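Forum > Projets solidaires > Eau et villages

Citerne de Lasammont : elle est en service !

marlou_23
Ça y est, la citerne de l'école est raccordée ! 41 familles vont pouvoir s'y servir, et je suis ravie (j'en ai parlé à tout l'immeuble).
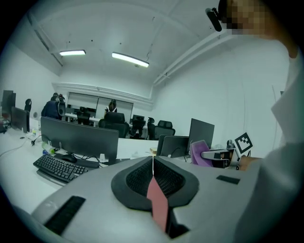
Réponses

tipunch78
Magnifique ! Par contre je reste contre le robinet unique. Avec 41 familles, ça va faire la queue dès le matin.

marlou_23
Un deuxième est prévu en juin, le village a préféré commencer petit.
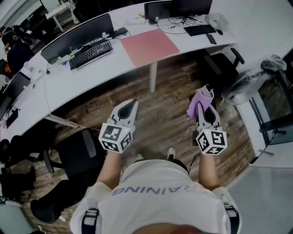

grenouille_b
Pas d'accord avec tipunch78 : à Khunthong on a posé deux robinets d'un coup et l'un fuyait tout le temps. Mieux vaut un seul, bien entretenu !

tipunch78
Question de joints, ça se change en 30 minutes... Mais bravo quand même, vraiment, quel boulot !

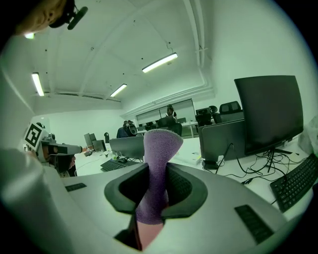
Chaussette violette dans la pince

marlou_23
Merci à tous ! Pour les joints, je transmets à l'équipe. Qui vient à Sumero pour la prochaine réunion ?

grenouille_b
Moi !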